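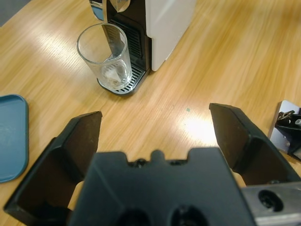 Coffee machine with a glass on the drip tray.

Prallell Shared Paper Store
Progress report to the Kuusisto Fund, period ending September

1. Work covered by this report

The grant pays for card stock, cutting dies and storage for card-making and scrapbooking groups in the Stestton and Usside area. Work in this period was on three items: cutting and sending out card stock, testing the die lending scheme, and moving the stock list from paper to a shared spreadsheet. The first two are on schedule. The third is late.

2. Card stock

A total of 3825 sheets went out to 13 groups. Most were 300 gsm smooth white, cut and scored for folded cards. Demand for kraft was lower than planned and the next order has been cut to match. Demand for pale colours was higher, in particular cream and a grey-green which the supplier has since dropped. A close match has been found but it is slightly thinner and shows glue at the edges when wet adhesive is used. Groups have been told to use tape runner or foam pads with it.

Score lines on the early batches were set too shallow and the fold cracked on textured stock. The scoring depth was changed and a test fold is now made at the start of each batch. Textured sheets are scored with the grain where the sheet size allows. No cracked folds have been reported on stock cut after the change.

3. Die lending

Each group may borrow one set of dies at a time. Loans run for six weeks. Sets come back in magnetic wallets with a printed outline of each piece, so that gaps show on opening. Small pieces, mainly leaves and the dots from the lower-case alphabet, are still the ones most often missing. Six sets were replaced in the period, all from wear at the cutting edge or bent frames. The bending is put down to use with the wrong plate stack. A card giving the correct order of plates for the common machines now goes in each wallet.

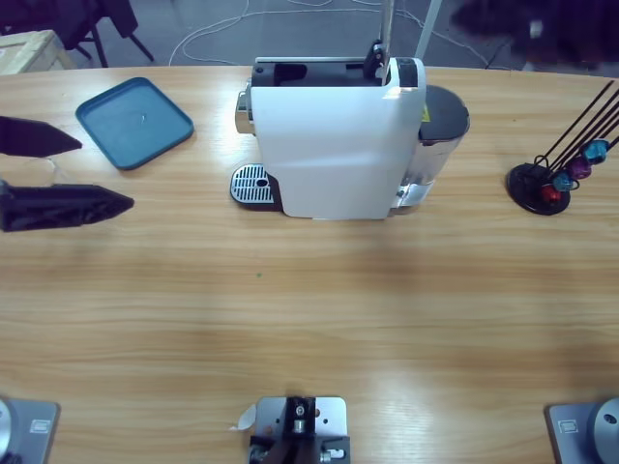
One reply from the Usside group said the loan period is too short for a set used in a class, as the first sessions go on background layers and the dies are only needed near the end. It asked for a second loan to be allowed straight away if no other group has booked the set. This will be tried with the floral and border sets only. The alphabets have a waiting list and will stay as they are.

4. Stamps and inks

Clear stamps are not part of the grant but are held at the store and lent on the same terms. Several had gone cloudy from solvent cleaner. This does not affect the print, although it makes them harder to line up. Water-based cleaner is now the only type kept at the store. Ink pads are not lent. Groups buy their own, and a list of pads that dry well on the smooth white stock has been sent round.

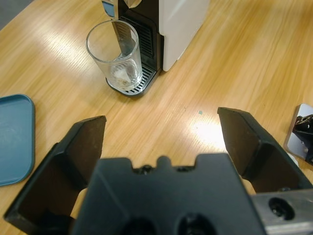

Black gripper with fingers open.

5. Stock list

The spreadsheet holds all card stock and most of the dies. Stamps have not been entered. The delay came from duplicate names on the old paper list, where one die set could appear under the maker's title, the theme and the shelf label. Each item now has a short code written on the wallet or box, and the spreadsheet uses the code alone. Entry of the remaining dies comes first, then the stamps.

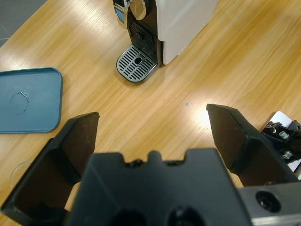
Capsule coffee machine and drip tray.

6. Spending

Spending on card stock is slightly under budget, owing to the smaller kraft order. Spending on dies is over, owing to the replacements. We ask the Fund to agree to move the unspent paper money to the die line. No change to the total is requested.

7. Next period

Winter card stock will be cut first, starting with Stestton, where classes begin earliest. The second-loan trial will run alongside it, and its results will be given by group in the next report. Spare cutting plates are on order and had not arrived when this report was written.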